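Etch marks and dull traffic lane on polished marble floor, what grit do I start at?

wsugden_floors
Posted in Stone & Tile

We took over a ground floor unit in Brastarstead with a polished marble floor, gray, laid before our time. The walking line from the door to the back is noticeably duller than the edges, and there are ring-shaped marks that don't come off with neutral cleaner. I can feel no edge on the rings with a fingernail. The dull lane feels the same as the rest to the hand but a flashlight held low shows fine scratches running in all directions.

I have a single-disc machine (Wragg, 17 inch, fixed low speed) and access to resin diamond pads from 50 up to 3000. The previous tenant left half a tub of polishing powder with no label on it. The floor has never been sealed as far as the landlord knows. 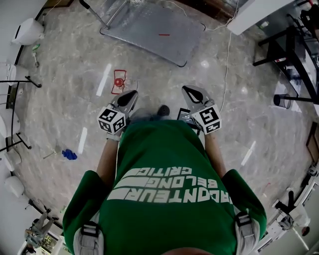 The floor in question, gray polished marble.

What I want to know:
What grit do I start at for etching with no depth to it?
Do I have to do the whole floor or can I blend the lane into the edges?
Is the unlabeled powder worth keeping?

Wayne Sugden

3 comments · 54 people found this useful

gritsequence
Accepted reply

Start as fine as you can get away with. If a fingernail doesn't catch on the ring, the etch is shallow, and a marble polishing powder alone may remove it. Test one ring in a corner first. Wet the area, work a small amount of powder into a slurry with a white or natural fiber pad, and run the machine slowly for two or three minutes. Pick up the slurry before it dries, rinse twice, and look at it with the flashlight again once the stone is dry. Wet stone hides scratches, so don't judge it while it's damp.

If the ring is still there, go to 800, then 1500, then 3000, then powder. Drop to 400 only if 800 leaves a ghost. Each step has to remove the scratches of the one before it. Skipping from 400 to 3000 gives you a shiny floor with haze under it, and you will see that haze every time the sun is low.

The lane is a separate problem. Those scratches come from grit carried in on shoes. I would take the whole lane to 800 and then feather out past it by a pad width at each finer step. Blending works on a honed floor. On a high polish it usually shows, so if the edges are still close to the original gloss, plan on doing wall to wall for the last two steps. 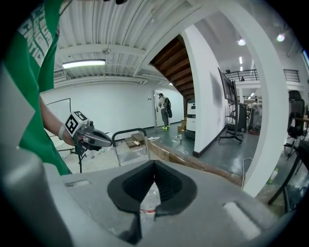 Keep water on the pads at all times. Resin pads run dry will leave colored resin on light stone, and getting it off means going back a grit. Change the rinse water between grits as well, and wash the machine's skirt. One particle of 400 under a 3000 pad is enough to spoil a pass.

Throw out the powder. Some contain oxalic acid and some don't, and without a label you can't tell the dwell time or what gloves to wear. I use Grumilora No. 2 on gray marble — it is slow, but it doesn't burn the surface.

Seal afterward with a penetrating sealer if you want stain resistance. It will not stop etching. Lemon juice, vinegar, wine and most bathroom cleaners will mark sealed marble the same as unsealed.

31 people found this useful

tk_arkgate
Reply

Agree with most of that. Put a proper mat inside the door, at least three full steps long, or you'll be doing the lane again by November. We had the same thing in the lobby at Arkgate. I'd also check for loose tiles before putting a machine on it. Tap with a coin and listen for hollow ones.

9 people found this useful

oldmop
Reply

Just wax it. Looks fine from standing height.

2 people found this useful

Related in Stone & Tile
Polishing powder left white residue in grout lines
Difference between honed and polished finish on limestone
Can a 17 inch machine reach under radiators?
Rust stain on marble from a chair leg
Removing old floor wax from terrazzo

Viewed 3612 times · Shared 109 times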